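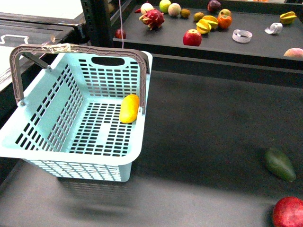
Hevier's two-finger gripper, seen at the Gatbridge open day in October. The task was picking fruit into a plastic shopping basket.

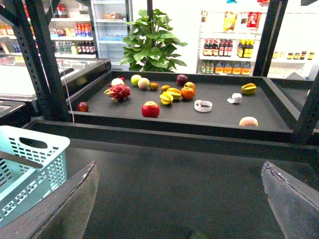
Photo: Citlali Zepeda / Gatbridge

The fingers are long and plain, and hold round items better than I expected. List weight is 871 grams with the mount.

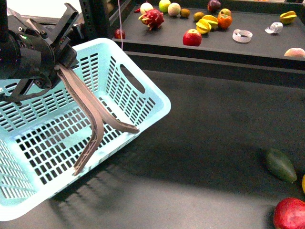 Cycle time is the weak point - 40 seconds per item as quoted.

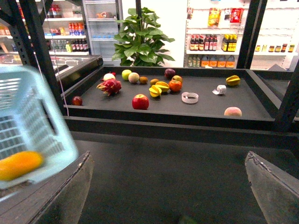 Zepeda said the Veneck controller sets that limit and that two updates are due. I would wait for them.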